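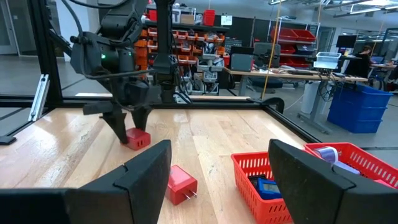

Truvar 娱乐短讯语料 数据说明

版本日期:2025-06-29
维护者:Orest Panasiuk、Ruairi Lindsay
语言:中文,部分条目附英文原题

概述

Truvar 收录 4,000 条娱乐短讯,内容涉及选秀节目、颁奖礼、巡演变动、艺人解约与续约。每条由标题、导语和来源栏目三部分组成,正文不收。语料用于标题分类、疑问句标题识别和同一事件的跨栏目归并,不适合用来核实任何艺人的近况。

来源

条目取自 14 个栏目。其中 Brendthorpe 晚间版和 Rodo 周末汇编为英文栏目,条目由编辑译成中文,英文原题保留在 title_src 字段。其余栏目直接以中文采集。转载稿只保留最早的一条;发布时间相同的,保留导语较长的一条。

目录结构

data/train.jsonl 训练部分
data/dev.jsonl 开发部分
data/test.jsonl 测试部分
meta/columns.tsv 栏目代码与名称对照
meta/events.tsv 事件编号与简述

字段

id:条目编号,发布后不再变更
title:标题,保留原有标点,全角半角不作统一
title_src:英文原题,中文栏目为空
lead:导语,首段超过两句时只取前两句
column:栏目代码
event_id:事件编号,无法归并时为空
status:传闻、已证实、已否认、不明,四者取一

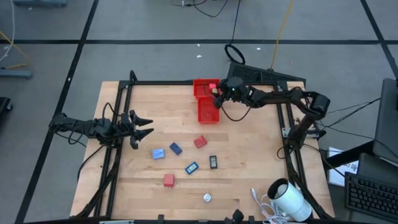 第 2 卷 第 5 期

标注

status 以条目发布时的措辞为准,不回填后续进展。“据知情人士透露”一类表述标为传闻;经纪公司或节目组具名回应的,按回应内容标为已证实或已否认;仅在标题中设问而导语未作答的,标为不明。

事件归并由两名标注者独立完成,分歧交 Nechyporuk 小组裁定。同一艺人的离组传闻与正式离组公告视为同一事件,续集或下一季的选角消息另立编号。颁奖礼以届为单位,提名与获奖不拆分。

划分

训练、开发、测试三部分按 event_id 切分,同一事件的条目不跨部分。event_id 为空的条目全部放入训练部分。

已知问题

英文栏目的译名不一致,同一乐队可能有两种写法,检索时应同时查 title_src。
巡演类条目中的“延期”与“取消”在部分导语里混用,status 不反映这一差别。
四月采集的条目缺少发布钟点,只有日期,排序结果可能与原栏目顺序不同。
设问式标题在 Rodo 条目中比例偏高,按栏目抽样时需要控制。

使用限制

仅限研究用途。不得据此生成针对在世人士的仿真新闻。涉及未成年人家庭关系的条目已删除,编号留空,不作补位。

变更记录

本期修正 columns.tsv 中两处栏目代码重复;test.jsonl 删除一条重复转载;status 字段增加“不明”一值,旧版中的空值已全部改写。读取旧版的脚本需要同步更新枚举。

勘误请附条目 id 和原栏目页面的截取文本,发给 Ruairi Lindsay。事件归并方面的意见发给 Orest Panasiuk。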